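Groswood Community College
Retail and Hospitality Basics: Notes for Session 4, Packing the Paper Bag

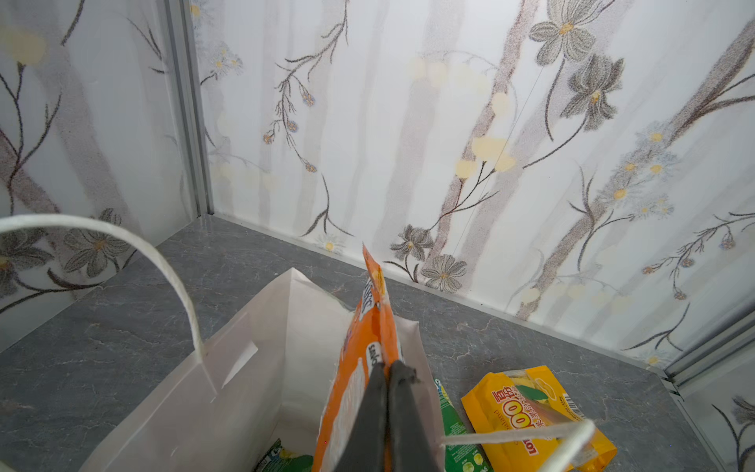 Fig. 1. Orange snack package over an open white paper bag, with a green package already at the bottom.

Welcome back! Packing a bag sounds like the smallest job in the shop, and I could happily talk about it all afternoon. Last session we did boxes and crates. Today it's the white paper carry bag with twisted-paper handles, and snack packages to go in it.

Opening the bag
Push a flat hand right down to the base and square off the corners. Fold both handles outward, away from the mouth. In Fig. 1 the left handle arches out over the countertop, so it stays clear of whatever is going in.

What goes first
Heavy and flat things at the bottom, always. With snacks there's often very little weight in it, so sort by how easily they crush. Firm packages go down first and the puffy ones full of air ride on top (my favourite part, it's like building a tiny wall!).

Narrow side or wide side?
Look at the orange package in Fig. 1. We see it nearly edge-on, tall and narrow, with the crimped corner at the top. Standing packages up like this uses the depth of the bag and leaves room beside them for the next one. Lay the same package flat and it can cover everything underneath.

Colour and labels
If the customer has a mixed order, try turning the fronts the same way. It takes no extra time once you're in the habit, and they can find what they want without emptying the lot.

Staging
Keep the rest of the order next to the bag while you work. There's a green package standing just outside on the right in Fig. 1, and a yellow bag of snacks past it. Have a look over everything before you start and decide what's going last.

For the practical
Work in pairs at the long counter. Each pair gets one bag and a mixed set of snacks. Pack it, lift it by both handles, unpack it and swap. Then try it again in a different order and note which way sat better.

Reading before next time: the Maketgate packing sheet, both sides. Bring your apron.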